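Removing tea and coffee stains from glazed mugs

Tannin stains sit on top of the glaze and bond to the film of scale left by hard water. Dish soap does not dissolve that film. The method below uses baking soda first and citric acid only for what remains.

You need baking soda, food-grade citric acid, a soft sponge, a kettle and a tray to carry the mugs.
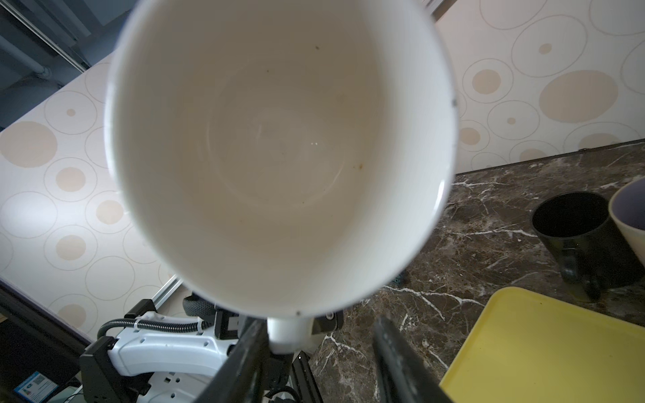
Sort the mugs before mixing anything. Hold each one by the handle and turn the opening toward the light, then check the walls, the bottom and the rim separately. A small orange-brown mark on the inner wall, like the one on the white mug here, is a candidate for paste. Run a fingertip over any dark spot on the rim. If it catches, treat it as a chip and set the mug aside.

Step 1. Mix 2 teaspoons of baking soda with enough water to form a stiff paste. Rub it over the stain with the sponge and rinse.

Step 2. If color remains, dissolve 2 teaspoons of citric acid in 200 ml of hot water. Fill past the stain line and leave for 35 minutes. Do not combine this with the paste; the two neutralize each other.

Step 3. Rinse twice and stand the mugs on the tray, rims up.
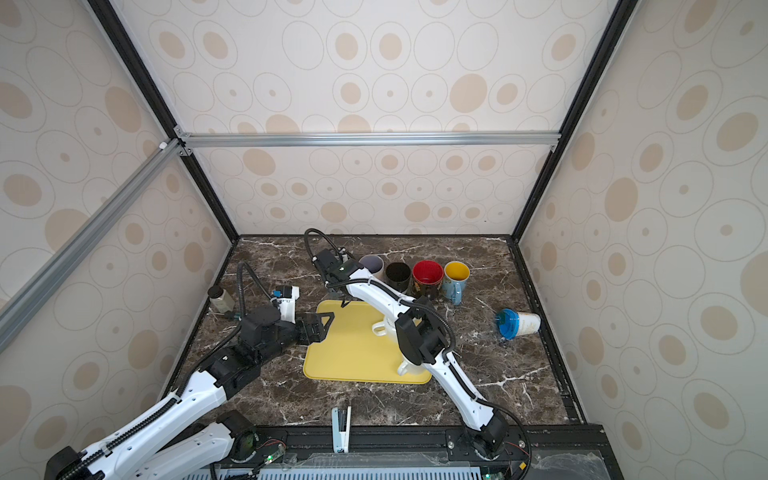 Keep acid solution off marble. It etches the polish, and wiping it up quickly does not always prevent a mark. Ritu Goel tested the same solution on Stavik stoneware and found no change in the glaze after a second soak. Unglazed foot rings should be kept out of it.

Repeat Step 2 once at most.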